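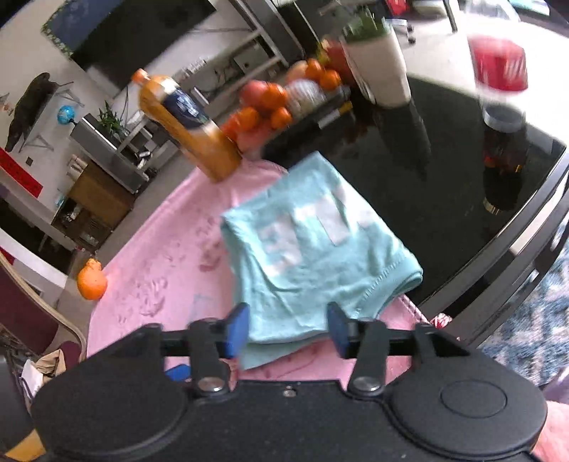
A reader in Campbell wrote to me after the last newsletter to say she had given up on folding altogether, and that her kids' T-shirts now live in a heap in the bottom drawer, and was that so terrible? No, it's not terrible at all! I did the same for most of last winter. But she also wanted to know how I get through ours without losing a whole evening, so I promised I'd put it in this issue.

First thing, I fold at the table. I used to do it on the bed and my back complained for days (the bed is too low, the couch is worse). The table is the right height and I can leave the radio going in the kitchen. If yours has a shiny top, put a cloth down first, because soft jersey slides all over the place on a glossy finish and you end up chasing your sleeves.

Then it's shirts before anything else. Face down, sides in, sleeves back, bottom hem up to the collar, and once more if the drawer is shallow. I smooth it with the flat of my hand before the last fold. Printed ones I do with the print on the outside so everyone can find their favourite colour and picture without digging, which has saved us a good many arguments before school.

Socks I leave for last and I won't apologise for it. They go in a basket, and whoever wants a pair can go fishing.

I did finally try the Woltano folding board that so many of you recommended. It makes a beautiful square shirt, I'll give it that, but it was made for grown-up sizes and the little tops just swim on it. Mine has gone to my sister. The drawer dividers from Laltesen I like a lot more. I bought 3, went back for another lot, and now the pyjamas stay on their own side.

One more thing from the mailbag: several of you asked about faded prints. I wash ours inside out in cold water and hang them in the shade, and they still fade. I've decided I quite like them that way.

The clothing swap is on again in June, so start a bag now and pop the outgrown things in as you fold. Clean and folded, please, though a bit wrinkled is fine by me.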